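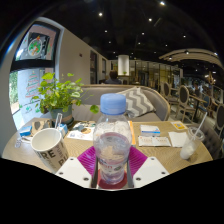 I have been promising a few of you a proper write-up of the Neno two-seater sofa ever since I mentioned it in passing last fall, and I kept putting it off, partly from laziness and partly because I don't trust anybody's opinion of a sofa in the first month. Everything feels wonderful in the first month! So I waited, and I've now had nine months of evenings, naps, one bad cold and a great many bowls of soup on it, and I feel ready to say my piece.

A little background first. Our old couch came with us through three apartments and by the end it had a dip in the middle so deep that two people sitting on it would slowly roll toward each other whether they were on speaking terms or not. We wanted something small, because the living room is small, and something that could be carried up a narrow staircase with a turn in it. That second part rules out more sofas than you would think. I measured the turn four times and got four answers, and I finally settled on 38 inches as the widest thing I was willing to fight with.

The Neno comes from Byun, and it arrives in two boxes. The bigger one holds the seat and back, and the smaller one has the arms, the legs and the cushions, squashed flat in plastic. The delivery people left both at the bottom of the stairs (they were perfectly nice about it, but that's what the basic delivery gets you, and going up a flight costs another $50). We got the boxes up ourselves with some huffing. It made the turn with room to spare, and I may have cheered.

Putting it together was easier than I had feared. The arms slide down onto metal brackets and then bolt from underneath, so you do need a second person to tip the thing back while you lie on the floor with the wrench. The wrench in the box is a flimsy little thing and I gave up on it after two bolts and used my own. The instructions are all drawings, and the drawing for the legs shows the longer pair at the front without making any fuss about it, so look closely. I did not look closely. We sat on it for one whole evening wondering why we felt like we were in a dentist's chair.

Now, comfort, which I know is what you came for. It's firm. If you like to sink into a couch and disappear, I would steer you somewhere else, because this one holds you up and rather expects you to sit like a grown-up. I found that a bit much at first. By the third or fourth week the seat cushions had loosened up and I had loosened up too, and these days I can read for a whole afternoon without getting that ache across the lower back. The seat is deep enough to tuck your feet under you if you are of medium height. My taller relatives say the back stops a little short of their shoulders, and they always end up stealing the throw pillows to make up for it.

I can't nap on it stretched out. Nobody over five feet could, it's a two-seater. But curled up on one side with a blanket it does very nicely, and the arms are low and padded enough to put your head on.

The cover is Byun's Fusuvport fabric, which cost more than the plain weave, and I went back and forth over it for days. I'm glad I paid up. Coffee, tomato soup, a leaky pen — the coffee and soup came out with a damp cloth and dish soap, and the pen left a faint gray mark that I've turned to the underside. The zippers are good and sturdy. Getting the covers back on after washing is a wrestling match, though, and I'd suggest doing it while they are still the tiniest bit damp so they stretch.

A few grumbles, so you don't think I'm on the payroll. One leg worked itself loose around the holidays and had to be tightened, and then again last week. The back cushions slide forward if you fidget, and I am a fidgeter. There is also a gap between the seat and the back that eats things. I've lost a thimble and two pencils down there and only the pencils have come back.

I did try the Cliltumo loveseat in the store before buying, and it's a lovely soft thing, $200 cheaper, with nicer colors if you ask me. What put me off was the cover, which doesn't come off at all. If you live more tidily than I do, go and sit on that one before you decide. Take a book, stay a good while, and don't let the salespeople hurry you along.

Would I buy the Neno again? I would, yes, in the same size and the same fabric, and I'd spring for the upstairs delivery this time. If the leg comes loose a third time I'll write to Byun about it and add a note here with whatever they tell me.

Posted 2 March 2022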